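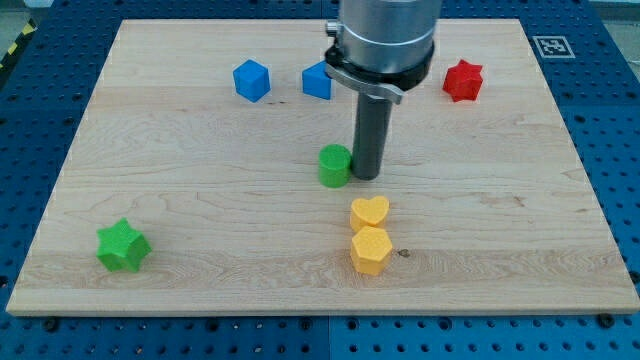
Noswood shape blocks and maple board: review

Bought: July
Price paid: £17 for the blocks, board sold separately
Used for: 3 months

I wanted a small set of solid blocks and a flat board to use them on, mainly for sorting and stacking at the table with my nephew, and for keeping on a shelf in between. Noswood sells both through the Hamdy shop. I had already tried a cheaper set from Girkotard, so I'll compare the two where it makes sense.

The board

Mine is a pale blond maple with wavy grain running lengthways and a darker patch near the middle, a bit like a knot. If you want a plain, even surface you may not like that. The listing says the grain varies and it does. I don't mind it, and the patch is smooth to the touch.

It sits flat. I checked it on the kitchen worktop and again on the floor and it didn't rock on either. It is heavy enough to stay put when a child leans on one side, but there are no feet underneath, so on a polished table it will slide if pushed. A square of non-slip drawer liner fixed that for me.

There is no raised lip. Cubes stay where you put them. Anything round that gets knocked on its side will roll off, and ours has done so plenty of times.

The blocks

The cubes are the best of the set. They are a bright mid blue and the edges are slightly rounded, so they are comfortable to hold and still stack well.

The green cylinder is short, with a matt finish and a flat top. It stands up without fuss and a cube will balance on it. The Girkotard one was taller and thinner and fell over whenever the table was bumped.

The red star has six points and a slightly speckled, textured surface. It is easy to grip but it marks more than the others. Crumbs and dust collect in the inner corners and I go round them with a dry toothbrush. It is also the awkward one to pack away, as it never sits neatly against the cubes.

Cleaning

A damp cloth is enough for the blocks. The board needs drying straight after. I left a wet mug on it overnight and the ring took two goes with 200 grit paper to remove. I've since oiled it with Grarkine board oil and water now beads on top. The oil made the colour a touch warmer.

What I'd change

A storage bag should be included. I'd also like the board sold with the blocks at one price, because buying them apart meant paying postage twice. Hamdy did reply to my email on this, but only to say they were looking into it.

Score: 4 out of 5. I'd buy the board again, and the cubes. The star I could do without.

Khôi La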